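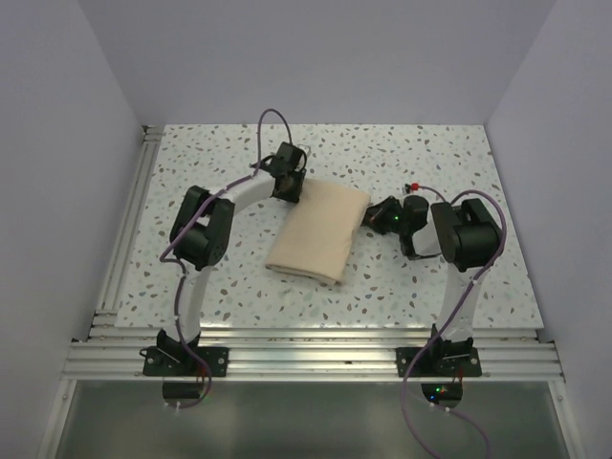

I've owned more lunch wraps than I care to admit, so when my sister-in-law gave me the Moltesora cloth by Miltitier I promised her a proper write-up. It's a plain beige square, sold for bundling up a lunch, and I've been using mine since July, most days and the odd Sunday picnic too.

The fabric

I expected something thin and floppy, and I was wrong! It has a lovely diagonal weave with little dark flecks scattered through it, and enough body that the folds stand up by themselves.
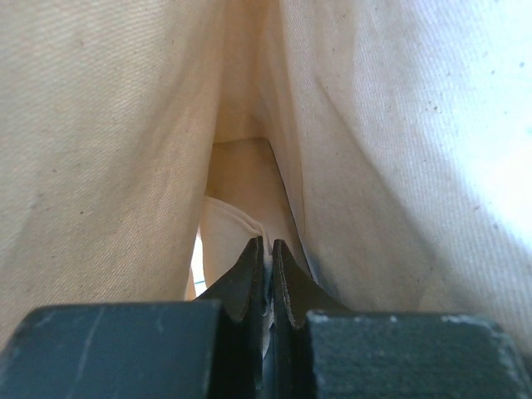
Folding and tying

Fresh out of the drawer it's a thick pad, and it does take a moment to open out and coax flat – mine always keeps a crease or two. Lay it like a diamond, set your tray on the lower part of the middle, and bring the corners up over it. My small metal tray fits with plenty of cloth to spare. The listing says it carries up to 2 kilos, though I've never packed a lunch that heavy.

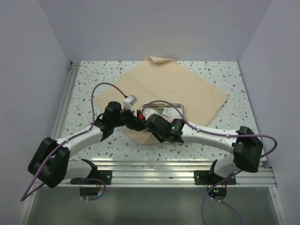

Washing and wear

I wash it at 40 degrees and iron it only when company is coming. The hem has held up nicely, and tomato soup came out on the second try (the first was my own fault, I forgot the soap). I do wish it came in a darker color – my old Rokoteo one was navy and hid everything. Still, I've ordered another for my neighbor.

Melati Raju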